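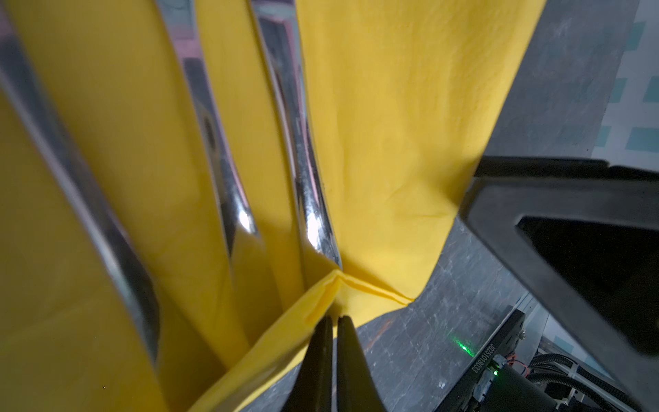 I bought the Storberg Birkell for one reason, and it was the 16 on the speed dial. I own two records that play at 16 rpm. Both are sermons. For $200 I can now hear them at the correct speed, and the preacher is even slower than I'd feared.

Most people will use it for regular LPs, so I did that too. I put on Abrehet Ambaye's *August Rooms*, an album of solo piano and long silences, and the Birkell filled in the silences with a low hum. Moving the power brick to the other side of the shelf fixed most of it. The manual suggests a "calm location."
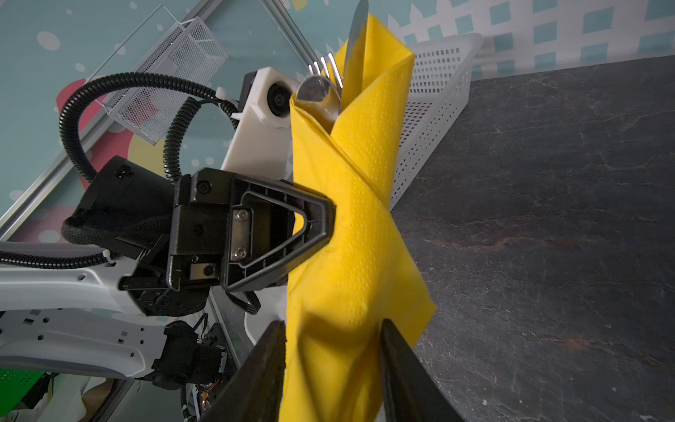 ## Setup

The platter drops on, the belt goes around, and the counterweight fights you. My friend Adelmo Vitale, whose own turntable cost $2000 and looks like a drill press, got it balanced in one try and was unbearable through dinner.

The stock cartridge is a Rallon. It's fine. Cymbals sound a bit like someone sweeping up after the cymbals. 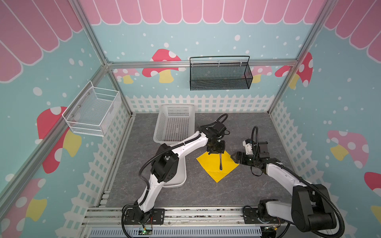
*Yellow cloth on a dark marbled tabletop, with a utensil resting over it.*

## Living with it

The dust cover stays up by itself, which my last one never managed. The auto-stop works on side 2 of everything and side 1 of very little. 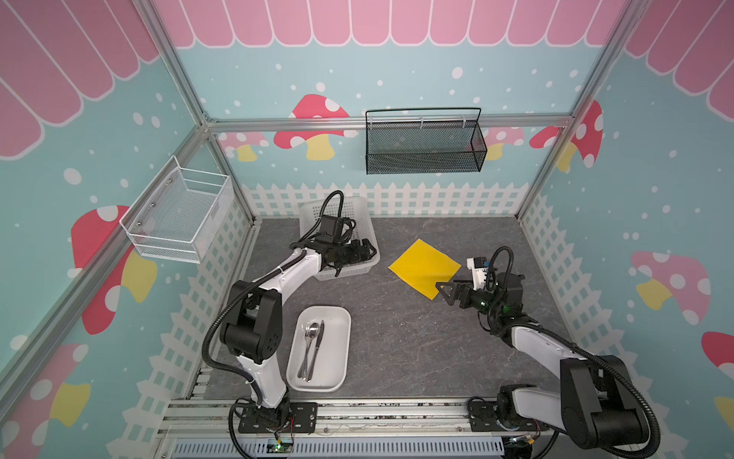
Singles need the chunky adapter, and Storberg gives you no place to park it. I've lost mine twice. A white plastic basket like that one at the back of the table, with the rounded corners and the rows of little slots, would hold the adapter, the brush and a fair stack of 45s. Demissie sells a padded accessory tray for the same job, at a price that made me go look for the adapter again.

**Rating:** 3.5 out of 5, or 4 if you like sermons.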